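Sorting and storing fabric loop bands: flat stack or hang?
Forum: Studio and Small Gym Fit-out > Storage

hitgate_pt
We have a pile of fabric loop bands that gets dumped on the table after every class. Mixed colours, all twisted. I want a folding method that keeps the labels readable and doesn't crease the grip side. Current routine is to pull one out, hold it by both ends, draw it flat across the table edge, then fold and add it to the stack for that colour.
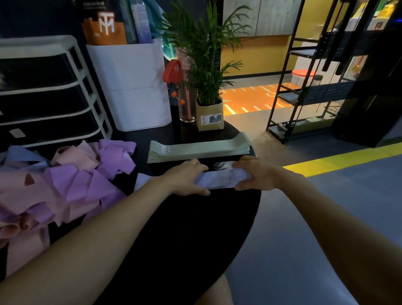
Green is the easy one. Folded flat, they stack without leaning as long as every label goes to the same end. The pinks and purples take longer as the shades are close and I end up checking tags. Total stock across both rooms is 262.

Varma88
Don't fold them. Hooks on a rail, one per colour. I've hung mine since January with no measurable change in length.

hitgate_pt
What are you measuring against? A hung band carries its own weight at one point. Fabric ones are light but I'd still want a figure.

Varma88
Flat length on a steel rule, unloaded. 100 bands on the rail, no outliers. The 88 is 1988, before anyone asks how long I've been at this.

Vasanthi Sundaram
I disagree with both of you on the stretching. Drawing a band taut before folding is unnecessary. Smooth it with the palm and let it relax. If you fold under tension the layers recover at different rates and the stack bows in the middle.

hitgate_pt
Tension is light, just enough to take the twist out. Stack hasn't bowed.

badex_tom
Agree with Vasanthi. Also, sort first, fold second. Picking from a mixed heap means you handle every band with no idea which stack it's going to. My order:

1. Tip everything onto one table. Dark top is best for pale fabric.
2. Lift each band by two points and let it hang in a loop. A twist shows up straight away where the inner side folds over.
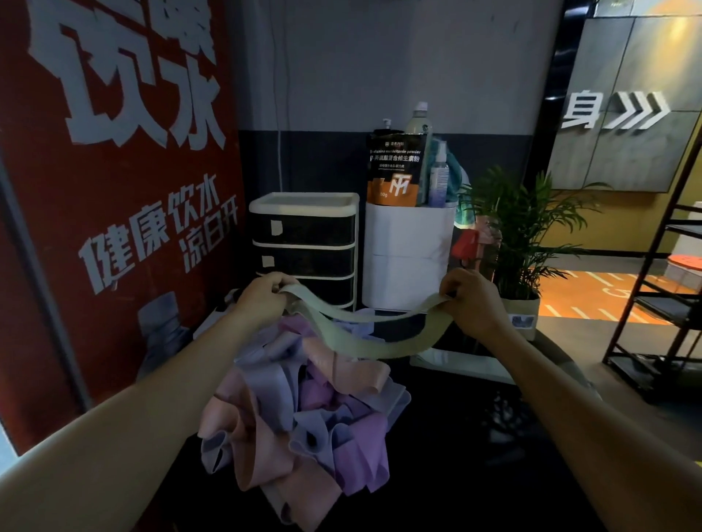 3. Turn the twist out, then drop the band in its colour group. No folding yet.
4. Fold each group in one go, labels left.
5. Into drawers, lightest resistance on top.

Varma88
Drawers are fine for 20. Not for 262.

badex_tom
Depends on the drawer. I use the Stovetti 2505 and fold in thirds.

hitgate_pt
Will try sorting first and report back on times. Staying with the stack for now. Does anyone wash theirs before storage, or only air them?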